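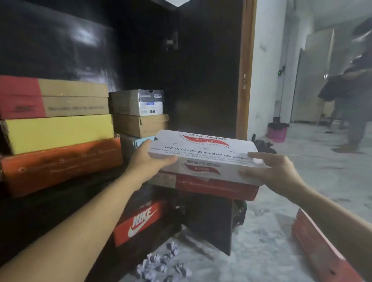 18th July

The shoes have been on my conscience since we moved to Saltinville, and today I ran out of better things to do. I had put aside an hour. I am writing this at the end of the day with a sore back and one clean shelf, so you can work out the rest.

My position on shoeboxes has always been that a good box is worth keeping. It stacks, it has a lid, it has the size on the end. What I had failed to notice is that I apply this to every box, including ones whose shoes left us years ago. I lifted one lid with real hope and found tissue paper, neatly folded, by me, presumably for the use of future tissue paper.

The rule for the day was simple. A box with shoes in it that somebody wears goes back. A box with shoes in it that somebody might wear goes on the floor to be argued over. A box with no shoes goes out. By eleven the floor was nearly all argument.

Then there were the little packets of silica gel, the old receipts, the cardboard things that hold a toe in shape, one sandal strap. I have no idea what the strap belongs to and I looked for longer than I want to put in writing. All of it was going in the trash, so the small bin got a fresh bag and came over to the cabinet to wait for business.
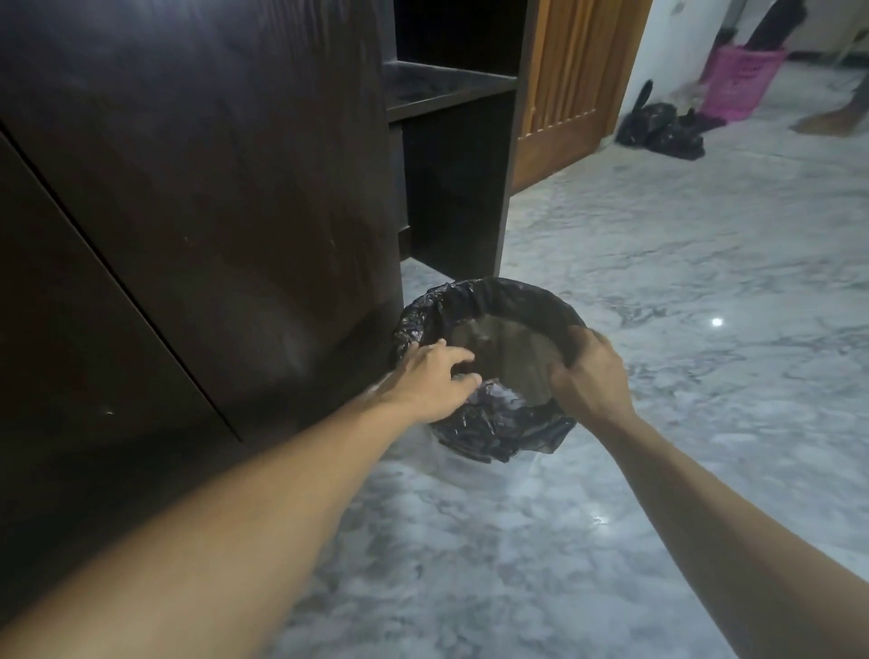
Areti Kokkinos called in the middle of it to say that I was going about it backward, that boxes were the whole problem, and that she had thrown out every one she owned the day she brought the shoes home. Her shoes live in a heap by the door and she has never once been late on account of a lid. I said I would think about it. I thought about the heap, and carried on.

I did find the receipt for the gray pumps from Mavromatis — 318, for a pair I wore to one wedding and walked home from barefoot. They went to the argument pile and won. I don't know how. The boots from Gerach lost, and they were perfectly comfortable. I can't defend the court's reasoning.

The flat boxes turned out to be the worst of it, the ones that shoes never came in at all. I must have been saving them for mailing things. I mail perhaps one thing a year, in September, for Eftychia's birthday, and it is always a scarf and it always goes in an envelope. 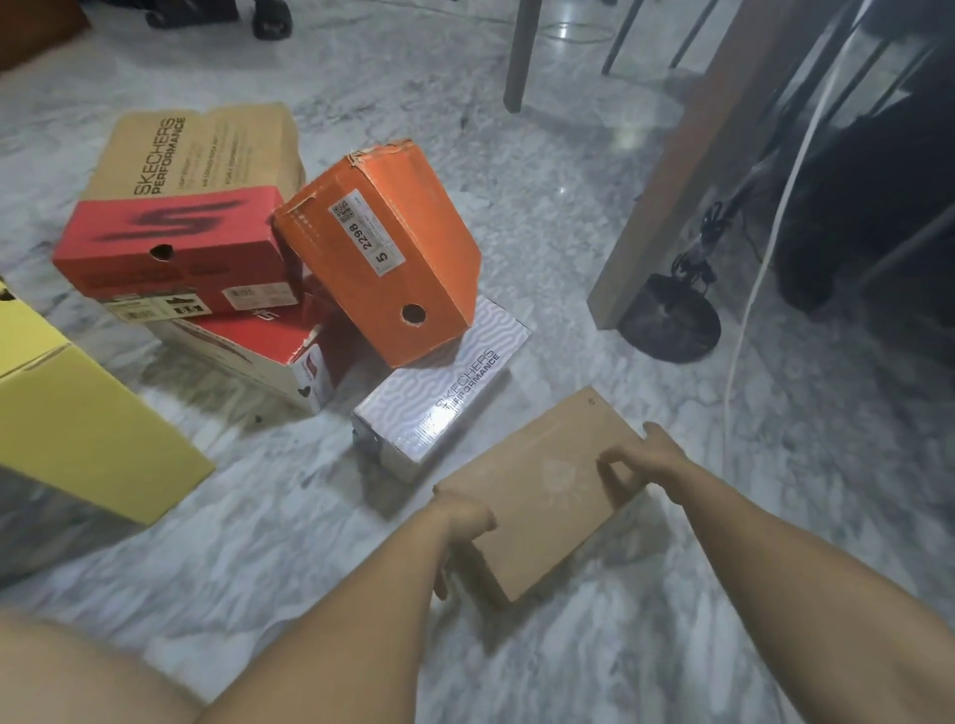 So those are going, all but one, in case this is the year I buy her a plate. The yellow box stays too. I like the yellow box.

Supper was toast. I still have to do the bottom shelf, and I still have the strap, in my cardigan pocket, in case.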